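Putting Out a Single on a Student Budget: What We Learned from Releasing "Fluna"
Project report, Music and Media module
Skye Skinner, Finlay Gourlay and Jessie Jardine
Supervisor: Heather Rutherford

Why we picked this project

When we sat down in November to choose a topic, all three of us wanted to do something with live music, and all three of us had a different idea of what that meant. Finlay wanted to book a tour (we talked him down, gently). Jessie wanted to write about fan pages. In the end we went with Skye's suggestion, which was to follow one song by one local band from the last mix to the first month after release, and to help out wherever they would let us. The band is Rurnel, a four-piece who play loud, pretty guitar pop, and they were kind enough to say yes before we had finished asking.

The song is called "Fluna." It's the second single from their album Mondal, and it was the one the band were nervous about, being slower than the first and nearly a minute longer.

We did most of our planning by message, in a group chat that got very long very quickly, and almost everything we made for the release was meant to be seen or heard on a phone first.

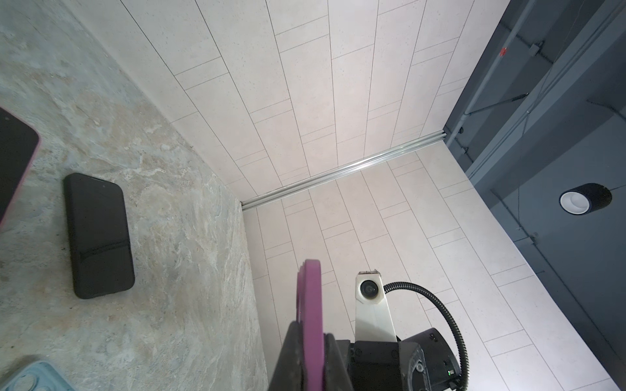

Getting the song ready

Severin Bachmann mixed the track at Rurkine, a small studio with a lovely old piano and terrible parking. He let us sit in on 2 sessions, and we would like to thank him for his patience, especially with Finlay, who asks a lot of questions about reverb. Severin made a shorter edit for radio by trimming the intro and fading the ending early. The band argued over that fade for most of an evening -- the singer felt the last chorus was the whole point -- and they finally agreed to send stations the edit and put the full version everywhere else.

Our own job was the press sheet. Our first draft was a page and a half and used the word "dreamy" far too often. Heather read it and suggested we cut it down to what a tired radio producer would want to know: who the band are, what the song is, when it's out, and where they're playing. We rewrote it and liked it much better.
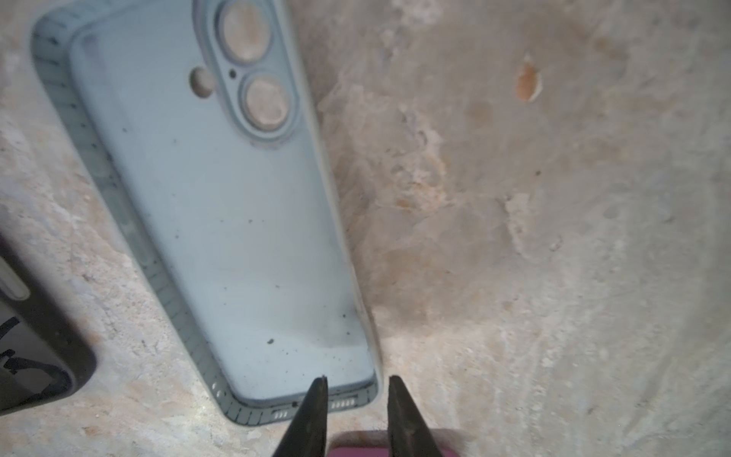
The press sheet went out with a private link to the song and a short note written fresh for each person. Writing those notes was slow work, and Jessie did far more than her share of them, but we got 4 proper replies, one of them from a student station that played the edit that same week. A blog ran a short review, mostly warm, which called the drums "a bit polite." The drummer has it taped inside his kit bag.

Release and results

"Fluna" came out on 12 Jun 2019. By the end of the first month it had 3,127 plays, which the band were delighted with, and most of those came in the few days after the launch show. We had expected the blog review to bring in more listeners than it did. The show seemed to matter most, and if we did this over again we would put the show and the release on the same night and spend less time on posts in between.

We should also have asked the band for photos much sooner. We ended up using an old one with their previous bass player in it, and had to swap it out after her replacement (very politely) pointed it out.

Rurnel are now rehearsing for a few dates out of town, and Finlay is helping with the bookings, so he got his tour after all. Copies of the press sheet and our station contact list are with Heather for next year's group.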